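Workplace Kitchen Tips: Sharing the Staff Tea Room with an Automated Assistant

Prepared by Facilities Services, Vosarholm office. Please direct questions to Ultan Hayes on extension 2264.

From September, the clearing and restocking of the level 2 tea room will be carried out in part by the Varma mobile arm. Kitchen attendants remain on shift. Their hours are unchanged, although the first part of the morning will now be given to ordering, stock rotation and the care of the dishwashers. The following advice applies to all staff who use the room.

Before the morning round

Clear personal items from the shared table by 9.30 am. Keys, phones and lunch containers should go in your locker or on the side shelf.

Place fruit in the basket in a single layer. Stacked fruit is prone to bruising and is harder for the arm to pick up singly. Stickers should be removed before the fruit goes in.

Empty cans and mugs before leaving them for collection. A can with liquid in the bottom will be treated as full and left where it is.

Wipe spills at once with the blue cloths. Glossy surfaces show every mark, and sticky rings are still cleaned by hand.

During the round

Staff may enter the room and use the kettle as usual. Kindly leave one clear pace around the table and do not reach beneath the arm while it is lowered. Should you need something from the table, press the pause button beside the door and wait for the arm to stop.

Chairs are to be pushed in on both sides. Bags left on the floor are the most common cause of a delayed round at our Viredholm site.

The unit lifts items up to 300 grams. Larger bottles, full milk cartons and the big teapot should be put away by whoever has used them. The stoneware mugs weigh 285 grams when empty and are within the limit.

Table layouts such as the one below were rehearsed in simulation before the rounds were scheduled. 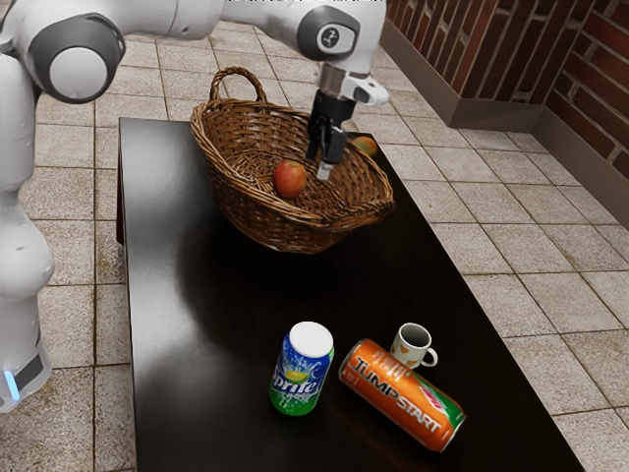

Simulated round: the gripper lowered into the fruit basket, with cans and a mug towards the front of the table.

What changes for kitchen staff

Wálter Pacheco, senior attendant, will supervise the rounds and keep the Prorico log sheet. Attendants are asked to record any item left behind, together with its position on the table – a note reading "mug, window end" is sufficient.

Attendants will no longer be expected to collect cans by hand during the morning peak. Afternoon collection continues as before, as does the weekly fridge clean-out. Training on the pause and restart procedure takes place in paid time, and a second session can be arranged on request.

Replacement cloths and spare basket liners are kept in the cupboard under the sink.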